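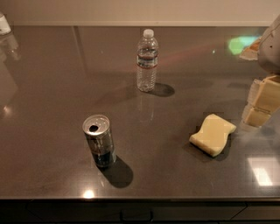 What washer do I put under a coach bolt head going into softwood? Round ones keep pulling in on my gate posts. M10 bolts, Wivell brand, 67 of them to do.

Ita Sheehan
October 11, 2024
Washers go under the nut, not the head. The square neck has to bite into the timber, so leave that side bare. On the nut side get a big square plate washer – 50mm if you can find them. Normal form A ones are too small for softwood, they just sink.

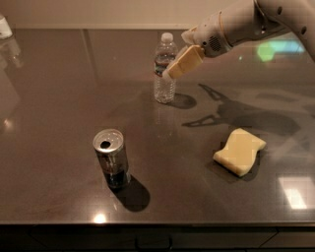
Also dont overtighten. Nip it up, leave it till January when the wood has moved a bit, then go round again with a spanner.

Braulio Bañuelos
Agree with Ita. Lisberg do the square ones in bags of 20, galvanised. Had mine off them, fine so far. Drill the holes the same size as the bolt, no biger.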